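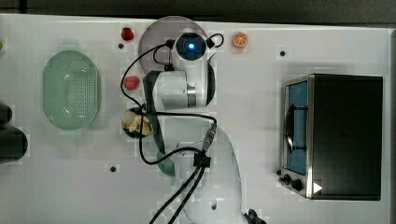 3.2 Washing and draining of fruit in shared kitchens

In the second part of the study we looked at the short period between washing the fruit and eating it. Most earlier work on household food habits stops at the sink or starts at the plate, and what people do in the middle is usually left out. Our respondents used the middle step in very different ways. Many of them carried the colander to the table and left it there for the rest of the meal preparation, so that it became a second container beside the plates. On the white table in Figure 2a the oval colander stands at the left, while the two strawberries lie on the bare surface between it and the gray plate, and the orange slice lies on the bare surface too. We call this arrangement "open placing". It was not expected by us, because the questionnaire had asked only which vessel the fruit was put in, and it gave no answer for fruit that was put in no vessel. After the first interviews in Fledelville we added this answer to the form.

Of the 351 households which returned the form, 80 reported open placing as their usual habit. In Juletdale the habit was more common among people who shared the kitchen with persons outside their family. One possible explanation is the number of clean plates available at a given hour. Another one, which we find more convincing, is that people who share a table prefer to keep their own plate free until they sit down. The form does not let us decide between the two.

The colander itself deserves a few words. Respondents described three uses for it after washing: to let the water run off, to store the fruit for some hours, and to serve from it. The last use was mentioned mainly for small fruit such as berries and grapes. Citrus fruit was seldom put into the colander at all. It was cut, and the slices were placed near the person who had cut them. We had grouped citrus and berries together in the first version of our coding scheme, and we had to separate them again when the Konwood forms arrived in April.

The size of the table is also important. Where the table had to hold a cooking appliance as well, the space for preparing food became narrow and the fruit moved toward the free side. In Figure 2b a black toaster oven stands on the right half of the table, and the colander is on the left. Respondents with a similar layout often said that they would not like to put fresh fruit close to an oven, even when the oven was not in use. They gave no special reason for this, and we did not ask for one.

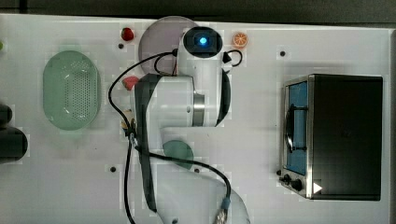

Figure 2. Two views of a table with fruit, plates and an oval colander: (a) with a small dark bowl holding pale yellow slices; (b) with a toaster oven on the right half.

One respondent from Konwood objected that the whole question was put wrongly, and wrote on the back of the form that she never decides where the fruit goes, she only puts it where her hand is when the telephone rings or when a child asks for something. She added that a colander on the table is a sign that the sink is full, and that we should have asked about the sink. We take this remark seriously. In the follow-up interviews, which were held with 43 persons, we therefore included a question about the state of the sink at the time of washing, and 20 of them answered that it usually contained dishes from an earlier meal.

The answers from this smaller group do not permit strong statements. They show, however, that open placing and a full sink were often named together, and that people who emptied the sink first were more likely to return the colander to it. The classification by Macedo, which we used for the other parts of the kitchen, has no category for a vessel that is away from its normal place only for the length of one meal. We have kept such cases under "temporary" and report them separately in Section 3.3, together with the cutting boards.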